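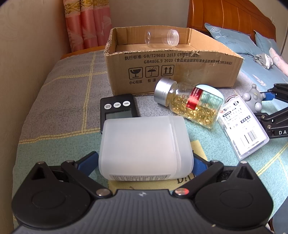
Karnska Hand-Held Gripper, Two-Jaw, With Blue Pads

We've been putting the Karnska through its paces since November and it has become the tool we grab first. It's a hand-held gripper with a camera on it, made for recording picking and packing tasks by hand so you can train an arm on them later. If you already run a setup like that, most of this page will be familiar ground, so skip down to the comparison or the notes on pads.

What you get

One gripper, fully assembled, with the camera mount fitted and set
2 spare pairs of blue jaw pads
Hex key for the jaw arm screws
Short USB cable and a long one (use the long one!)
Printed card with the calibration pattern

The camera itself is sold separately, because a lot of you already own one you like. The mount takes the usual small wide-angle cameras, and you can slide it forward or back before locking it down.

What it's like to use

The body is wide. That surprised us on day one, and then we stopped noticing, because the width is where the stability comes from. The jaws swing in from two round pivot housings and close evenly, so a bottle lying on its side stays put between the pads instead of rolling off toward one jaw. Older hand-held tools we tried pushed things sideways before they gripped them, and every one of those little nudges ends up in your training data.

The trigger has a long, smooth pull. You can close gently on something light, feel the pads start to give, and stop there. Smooth plastic bottles, glass jars, blister packs, rubber toys with knobs all over them: we've picked all of them up and dropped them into cardboard boxes more times than is sensible. The knobby toys are the most fun. There's always one more way to grab them.

We tested on a hard bench first and then on soft surfaces, and please do both. A bedspread or a couch cushion gives under the fingers, things tip as you reach for them, and you find out very quickly whether your approach angle is any good. Patterned fabric is a good test of your vision model too.

Karnska or Duvetti?

The question we get most. We own both and like both.

The Duvetti is slimmer and gets into narrow boxes better. If your work is mostly small vials and things standing upright close together, it might suit you more. The trigger is shorter and snappier, which some people love. Its pads are thinner, though, and on glass we had to squeeze harder than we wanted to.

The Karnska opens wider, holds awkward shapes with less effort, and is kinder to your hand over a long session. We ran six people through the same sorting task with each tool. Four preferred the Karnska by the end of the afternoon, one preferred the Duvetti, and one wanted the Karnska jaws on the Duvetti handle (we passed that along).

For two-handed work we'd go with a matched pair of either one. Mixing them is possible, but the jaw travel is different and you'll spend an evening sorting out the scaling.

About those pads

The blue pads are soft enough to wrap a little around an edge and firm enough that they don't smear. We changed our first pair after 2,000 grasps, and they still had some life in them. Wipe them with a damp cloth between sessions. Dust from cardboard is the thing that makes them slippery, so if you've been working in and out of boxes, wipe them more often than you think you need to. No alcohol, please, it dries them out.

Check the jaw arm screws once a week if you use the tool every day. Snug is enough.

Working with arms and controllers

The jaws are the same shape as the ones on the Phromma arm adapter, so what you record by hand looks the same from the wrist camera once the arm takes over. This is the part we're most excited about. We recorded a box-packing task by hand, trained on it, bolted the matching jaws to an arm and got useful grasps on the first evening. Plenty of misses as well! Clear packaging is still hard, especially when it's lying tilted and catching the light.

The Grolosska controller reads the jaw opening directly through its side port. Other controllers will work if they accept a plain serial stream, and the format is written up in the manual.

Quick specs

Type: two-jaw, hand-held, trigger operated
Body: black, ribbed
Pads: blue, replaceable
Logging rate for jaw opening: 54 readings per second
Connection: USB
Left or right hand: either
Matched pair: available, ships in one case

Small gripes

The shorter cable is too short for anything but desk work. The case latch is stiff when new. And the body does take up the lower part of the camera view, so do your mount adjustment before you record anything, then leave it alone for the whole project. Moving it halfway through cost us a full day of recordings.

Spare pads, cables and the Phromma adapter are listed under Accessories. If you're stuck choosing between the two grippers, write and tell us what objects you're handling and what they're sitting on, and we'll try the closest match we can find on our own bench.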